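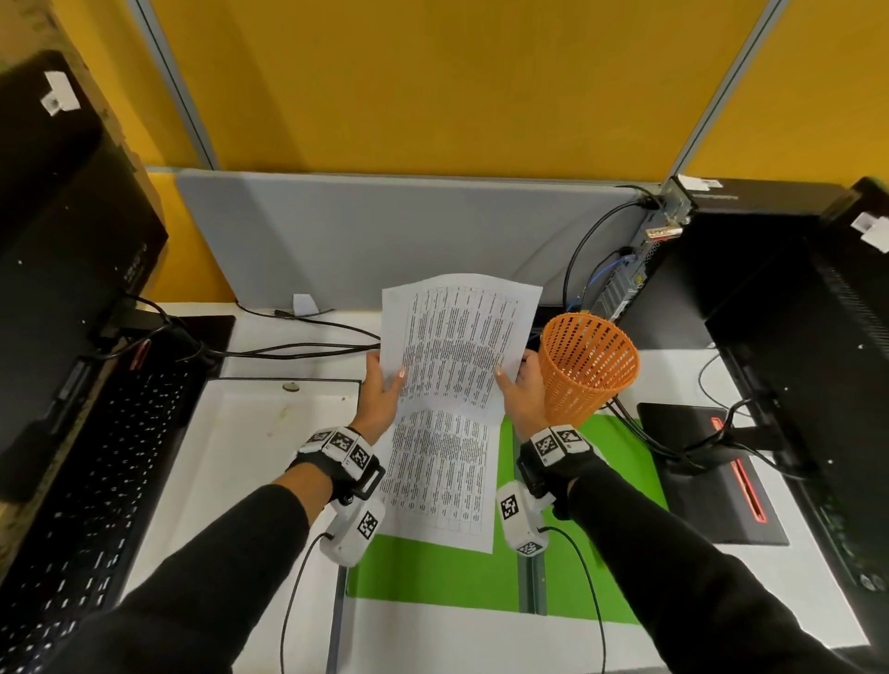
The Pellgate Bus Users' Group met on 7 Jul 2019 in the upstairs room at Qian's, and we began, as we were bound to, with the summer timetable. Almost everyone had something to say about it, and most of it was about the type. Tomomi Honda (in the chair) said she had no quarrel with the buses themselves so much as with finding out when they come, and asked us to think of somebody at the Sterkum stop, in drizzle, without their glasses. A sheet with small black print packed into ruled columns and a fold running straight across the middle, like the one at the head of these minutes, is hard enough to follow when you can hold it up in both hands over a desk. Several people said they had given up and now simply walk down to the stop and hope.

**Apologies and last minutes**

Apologies had come from the Bedum end, where the church fete was still being cleared away. The last minutes were agreed with one correction: the shelter discussed under item 4 is the one opposite the surgery and has a perfectly good roof. The one with the leak is at the bottom of Mill Rise. I am sorry for the muddle, and for any alarm caused to people who wait outside the surgery.

**1. The summer timetable**

Ruoxi Tang had kindly been through the whole thing at home and told us what has changed. The 446 now leaves Sterkum six minutes earlier in the mornings. That sounds like nothing at all, but it means it misses the people coming off the early train, who used to have time to cross the footbridge and even buy a bun. The last bus back from Bedum is unchanged, and there was real relief at that, particularly from those of us who go to the evening classes.

There followed a long and very friendly conversation about whether anybody reads the notes at the bottom. There is a small letter beside some of the journeys which means "schooldays only", and two of those present had been caught out by it, one of them with a cake on her lap for her sister's birthday. (The cake got there in the end, by car.)

It was agreed that Ruoxi will make up a plain version for our own stops, in large type, with one stop to a page and the schoolday journeys on a separate page altogether. She would like somebody to check it against the original before it is printed, and Tomomi offered. We shall print 2,000, on yellow paper if the price is the same as white. Qian's will keep a pile by the till.

Action: Ruoxi to draft, Tomomi to check.

**2. The early bus**

Tomomi read out the reply from the bus company. It was a polite letter and thanked us for our interest more than once, but it didn't say yes or no about moving the morning 446 back to its old time. They will "look at it alongside the winter changes", and those come in during November. The feeling in the room was that this is a long while to go without a connection, and that people who miss it once or twice will start driving and never come back to the bus.

Somebody suggested a petition. Somebody else remembered the last petition, and how long it took to get the pens back. After some talk we settled on letters, short ones, each saying in the writer's own words where they are going and what happens when they miss the bus. Tomomi will put together a note of the address and where to send copies.

Action: everyone who uses the early bus to write before the end of the month, please. Half a page is plenty.

**3. Mill Rise shelter**

We have a price at last – 3,450 pounds for a new roof, new side panels and a proper bench instead of the sloping perch. The parish has said it will consider meeting part of this, and would like to see a second price before it does. There was a fair amount of feeling about the perch, which nobody over five foot two can sit on with any comfort and nobody under it can reach. It was minuted at the request of several members that the bench should have a back.

Ruoxi asked whether the roof might be patched for the time being, as the drip falls exactly where you stand to see the bus come round the corner. It was agreed to ask the firm about a patch when we ask about the bench.

**4. The Bedum outing**

The summer outing will go to Bedum by the ordinary service bus, as it should, and we shall have tea in the garden behind the mill. Sandwiches to be brought and shared. Last year we had a great deal of egg, so if you were planning on egg, do have a word with one another first. Dogs are welcome in the garden and, on the lead, on the bus.

**5. Anything else**

The lost umbrella from the spring meeting is still on the hook by the door at Qian's. It is navy with a wooden handle, and much too nice to be left.

Thanks were given to the morning driver who waited at Sterkum while a pushchair was folded, and Tomomi will write to the depot to say so, as they must hear mostly grumbles.

The next meeting will be in the same room at the usual time, and the kettle will be on beforehand for anyone coming off the 446.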